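News > Press Releases > Film

Drolano Brings a Long-Lost Kitchen Comedy Back to Theaters This November

Drolano, the small distributor best known for releasing movies its own accountant has asked it not to, will return the domestic farce "The Second Helping" to theaters this November in a newly restored version.

The film follows a restaurant inspector who marries into a family of terrible cooks and has to file a report on them by the end of the week. It opened quietly, closed more quietly, and was then misfiled for years under the title of a documentary about harbor dredging. People who rented the documentary seem to have kept their thoughts to themselves.

Director Mayuree Phuthong shot the movie with a cast made up mostly of her neighbors, plus Fongchan Khamphan as the inspector, his only leading role to date. The restoration was done by Nakpan, working from a camera negative and one badly scratched theatrical print. The new version runs 138 minutes and includes the full dinner scene, which earlier distributors cut in half on the grounds that it was a very long dinner.

"I was asked whether I wanted to fix anything," said Phuthong. "I wanted to fix nearly everything. They gave me the sound in the wedding scene and a new font."

"We think there's an audience for this," said Aicha Ouali, head of releasing at Drolano. "We thought so last time too, with the four-hour one about the ferry. But this has jokes in it."

The movie will play in 5 cities before a home release on disc from Zudeo. The disc edition is limited to 2000 copies and comes with a commentary by Phuthong and Khamphan, who disagree throughout about whose idea the goat was. Also included are two deleted scenes, the original trailer (which gives away the ending) and a booklet essay by critic Bontu Beyene, who panned the film on its first release and has been generous enough to let us reprint that review next to her new one.

Opening night will be followed by a conversation with Phuthong, hosted by Aoi Wada. Doors open at 6:30 p.m. and the film starts at 7. Food will not be served, out of respect for the plot.

Subtitles are newly translated. The old ones rendered "mother-in-law" as "captain" for the whole first reel, and a few people on our staff were sorry to see that go.

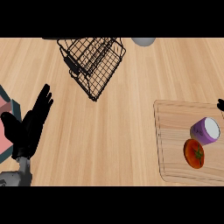 Press Screenings and Contact

Critics may request a seat or a screening link through the Drolano press office. Links expire after a single viewing, so please finish dinner first.

Last updated: November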